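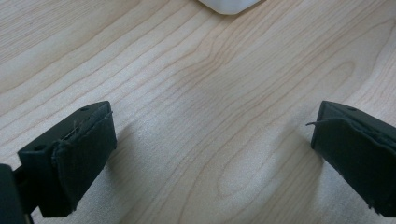

Gripper finger pads fraying after a couple of weeks, what am I doing wrong?

I look after a hand-held gripper with two black block fingers, and the fabric pads on the inner faces keep coming apart. On the left finger the threads along the upper edge have worked loose and made a little gray tuft over the corner, and the right one has a single thread sticking out into the gap. The lower edges are getting ragged too. The grip surface still feels fine, so it is only the borders that go.

The pads are a woven strip from Cuadros, cut with scissors and wrapped around the front edge of each finger. I hold them on with double-sided tape. Before sticking them down I wipe the finger with alcohol and let it dry. This is the second pair and it started the same way as the first, with fuzz on the top edge. Then I get threads caught on small parts, and once a part came up with the thread when the fingers opened and landed on its side.

Things I have tried: trimming the fuzz with nail scissors (it comes back), a thin line of super glue along the top edge (went hard and chipped), and turning the strip ninety degrees so the weave runs the other way (no difference that I could see).

Should I be using a different material, or is there a way to finish the edge? Also, do I have to replace both pads when only one is bad? I would like to get 5 weeks out of a pair if that is realistic.

Efraín Espinoza
Posted 9th January

3 answers

Adjoa Eshun
Accepted answer

Scissors are most of your problem. Any woven strip cut across the weave will shed from the cut, and your top edge is a cut edge. Once a few threads are out the rest follow.

What we do on ours:

Stick the fabric to its backing tape first, as a flat sheet bigger than you need. Press it down with a roller and leave it overnight under something heavy. Then cut the pads out of the sheet with a new blade and a steel ruler. Cut once, with pressure. If you have to saw at it, change the blade.

Before the pad goes on the finger, run flexible fabric glue along all four cut edges with a toothpick. You want it to soak in a little and stay soft. Super glue goes brittle, and the pad bends every time it closes on something, so it was always going to chip.

Then set the pad so its top edge sits 2 mm below the top of the finger. If the fabric comes right up to the corner, that corner is the first thing to rub on whatever you reach past. The same goes for the bottom. Ours used to drag on the table whenever somebody came in low, and that was where the ragged bottom edge came from.

Old adhesive has to come off completely. Peel slowly, roll off what's left with your thumb, then alcohol. While the pads are off, look at the screws that hold the fingers and snug them up. Don't crank on them.

Change both pads together. A new pad is thicker than a flattened one, and with one of each the part sits off center. Redo your zero after the change as well — close the fingers gently, pad to pad, and set that as closed. People skip this and then wonder why the grip feels weak.

Until you have time to do it over, snip the loose threads flush with sharp scissors. Don't pull them. Pulling opens up the next row.

Yannick Pruvost

throw the fabric out and use rubber. I put Flevent sheet on mine in April and never looked at it again. no threads at all

Comment from Teresa Grabowska: Rubber is fine for some jobs, but it grabs. If he needs parts to slide a bit and line up as the fingers close, he will notice. It also marked our painted parts.

Comment from Yannick Pruvost: ok fair, mine are all bare metal

Ximena Cuevas

Agree with Adjoa on the glue and the cutting. Two things to add.

If the fabric is synthetic you can seal the edge with a hot knife instead of glue. Do it before the tape goes on, and try a scrap first. Some of it melts into a hard bead, and a hard bead is worse than fuzz because it scratches. If you get a bead, go back to glue.

Also cut several pairs in one sitting and keep them flat in an envelope with the date on it. I did 17 pairs from one sheet and it took an evening. A change is now a quick job and I don't put it off. Write down when each pair goes on. You will find out soon enough whether five weeks is realistic for the parts you handle, and nobody here can tell you that without knowing what they are.

Comment from Efraín Espinoza: Thanks all. Mostly small plastic caps and lids, nothing sharp. I had the fabric right up at the corner on both fingers, so I will drop it down and do the edge glue. Does the glue need a full day before I use it?

Comment from Adjoa Eshun: Go by what it says on the tube. Overnight has been enough with mine.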